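Home arm puts the top slice back in the wrong tray
Robots and Automation > Home builds
Posted 20 August 2019

I have a small arm on a bench at the shared workshop in Cloltthorpe. The job is a toy sandwich: take pieces out of two clear trays, stack them on a plate in the middle, then clear up by putting any spare bread in the right tray. The controller is a Masson board with the Illen software on it, and there is one webcam above the table.

Stacking goes well. The trouble is with the trays. On some runs the arm takes the spare slice to the left tray when it should go right, and on others it stops and reports "no container found." The trays and the tabletop don't get moved between runs. I have a run of 50 logged and 13 of them went bad like this. The plate is found every time.

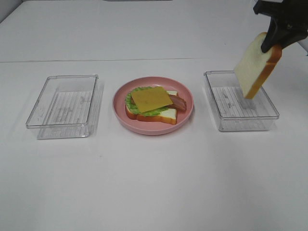

Asked by benchleg_ty
Member, Cloltthorpe

The slice is over the right tray there and the cheese is on the stack with the bacon sticking out to the right. I have tried more light and a longer settle time before the camera grab. Neither made much difference. Do I need a depth camera, or can I fix this with what I have?

3 replies

oldrelay
You have clear trays on a white table. The software is looking for edges and there is hardly anything there except the rims and the ridges on the bottom. The pink plate is easy, so it gets found. Put colored tape on the rims, a different color for each tray, and teach it the tape. Don't use white or gray. Masking tape will do for a test, and if that works get vinyl tape, which doesn't lift at the corners.

More light can make clear plastic worse. You get shine on the walls and it moves when the arm passes over. I would turn the lamp down and aim it at the ceiling.

M_Dufrane
get a depth camera

pallet_nine
A depth camera may not help. The cheap ones have a hard time with clear plastic and often read straight through to the table.

If the trays really stay put, you don't need to find them at all. Screw down a stop for each one, jog the arm to the drop point, and save it as a fixed position. In Illen that is under Places, then Add from current pose. Keep the camera for the food pieces only. I did it this way on my Astent build and left the drop points alone from December on.

Also check your grab timing. If the photo is taken with the arm already over a tray, the gripper and the bread will cover part of the rim. Park the arm first, wait 1000 ms, then take the picture. Set the drop height 5 mm above the rim and work down from there. A slice held on a tilt hangs lower at one corner, so measure from that corner.

benchleg_ty
Taped the rims and it finds both trays now. Will try the fixed positions next time I am at the shop.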